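Landutham Jilomus 2-Burner Camp Stove

Back in stock as of May. Last batch went fast so if you were on the wait list check your email, including the junk folder.

Same stove as before, new hinge on the lid, new knobs. Price is the same. Color is green only for now, the gray is discontinued and we won't be getting more.

What you get
Stove with lid and both wind flaps
Regulator and hose (4 feet)
Removable drip tray
Grate, one piece, lifts out
Carry strap
Paper manual – also on the downloads page if you lose it

Not in the box: fuel, lighter, griddle, stand. People ask about the stand every week. Sold separately, see the bottom of the page.

Why we carry it
Low simmer. Most stoves at this price are either roaring or out. This one will hold a pot of beans or a pan of eggs without you standing over it turning the knob back and forth. Knobs are stiff the first few trips, they loosen up. Flaps hook into the lid so they don't fold over when the wind gets going. Not a stove for a gale. Fine for a normal breezy campground.

The drip tray comes out the front now, used to be you had to lift the whole grate and fish for it. Wash by hand. Dishwasher takes the finish off, and that isn't covered.

Fits
Two 10 inch pans side by side, handles out. A 12 inch pan and a small pot also works if you put the small pot on the left. Two 12s, no. The Bouvier griddle fits with the flaps up. The older Watov griddle sits crooked on the new grate, don't buy it for this stove, we only keep it listed for people with the first version.

Setup
Hose goes on hand tight. No wrench. Check the connection with soapy water every time you change the fuel, bubbles mean shut it off and start over. Light the right burner first. Ignition is a push button and it gets cranky at altitude so pack a lighter anyway.

Outdoors only. Not in the tent, not in the van, not in the porch of the tent with the door zipped. Let it cool 30 minutes before you close the lid. The strap will melt if you don't, we've had a couple back like that and can't do anything for you.

Shipping and returns
Ships in 2 to 4 days. Orders that come in Sunday go out with the next days batch. Free shipping over $50, below that it gets worked out at checkout. Returns within 30 days, unused, in the box. If you've cooked on it and it has a problem, that's a warranty thing – use the form and send a photo of the regulator, we need to see the stamp on the side.

Spare parts
Grate, knobs, regulator, hose, flaps. All in stock except left flaps, more coming. The old knobs don't fit the new version and the new ones dont fit the old, so check the sticker under the tray before you order.

Also for this stove
Landutham folding stand, legs adjust one at a time, good on slopes
Bouvier griddle, cast iron, heavy, worth it
Watov storage bag, padded, has a pocket for the hose
Jilomus fuel adapter, for small canisters only

Cooking meat on it
The stove is wide enough to do burgers on one side and keep buns or onions warm on the other, but there's no side shelf, so sort out your table before you light anything. Table on the side away from the hose. Thaw meat in the cooler, down low, in something that won't leak. Keep a separate set of tongs for the raw stuff and don't set them on the grate. Same goes for plates – two colors is the easy way, like the white one and the blue one in the photo, blue for raw and white for cooked, with a gap between them on the table so nothing drips across. Any plates will do, we don't sell them. Wipe the grate while its still a little warm, then tray out, lid down.

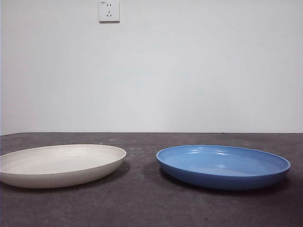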